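Minutes, chores working group, 2020-11-25
Present: Salvador Azevedo (chair), Lakmal Mridha (minutes), two from the Kumia shop floor, one from purchasing

**1. Last minutes**

Accepted. Lakmal corrected the spelling of Zirnum in item 4.

**2. Kumia tidying trial**

Salvador went through the numbers. The arm was given 342 pick-up tasks and the log marks 289 as done. Purchasing thought that sounded good. Salvador did not. "Done" in the log means the fingers closed and the item left the surface. It says nothing about where the item ended up, or if a person had to step in afterward. Lakmal asked how many had a person's help. The log has no column for it.

The shop floor pointed out that most of the tasks used the same few stiff boxes, placed by hand in good light. They don't get work like that on a normal shift.
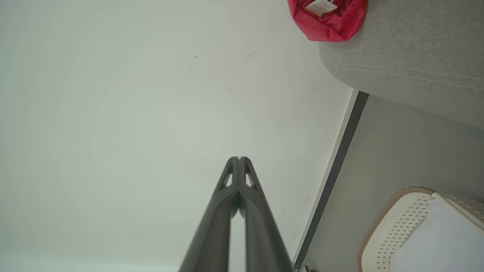 Soft items took up the rest of this part of the meeting. Salvador's view is that the trial has avoided them, and that a home or a stock room is mostly soft items. A shirt has no fixed shape and no obvious place to hold it. He used the crumpled red bundle at the edge of the gray upholstery as his case: a person would grab any fold and carry on, while the arm has two narrow fingers and has to choose a spot. Purchasing said the software would improve. Salvador said he heard the same in January and would like to see a number this time.

Lakmal noted, for balance, that the arm did not drop anything breakable. Salvador noted that it was not given anything breakable.

**3. Wiping and folding**

Wiping: the Tomum pad covers a flat counter if the counter is cleared first. Clearing it is the chore people want to be rid of. No change to our rating ("not yet").

Folding: 29 towels tried, 3 folded well enough to go on a shelf. Not to be quoted outside the group without both figures.

**4. Liyanage offer**

Liyanage has offered a second arm on a one-year lease. Purchasing in favor. The shop floor asked who would reset it on the late shift, and there was no answer. Put off until the soft-item test is run.

**5. Actions**

- Lakmal: add a "person helped" column to the log before any more runs.
- Salvador: write the soft-item test, with bags and clothing, items left as they fall.
- Purchasing: ask Liyanage what the lease costs if we send the arm back early.
- Shop floor: time one person doing the same tasks, with no practice run.

Next meeting when the new log is in use.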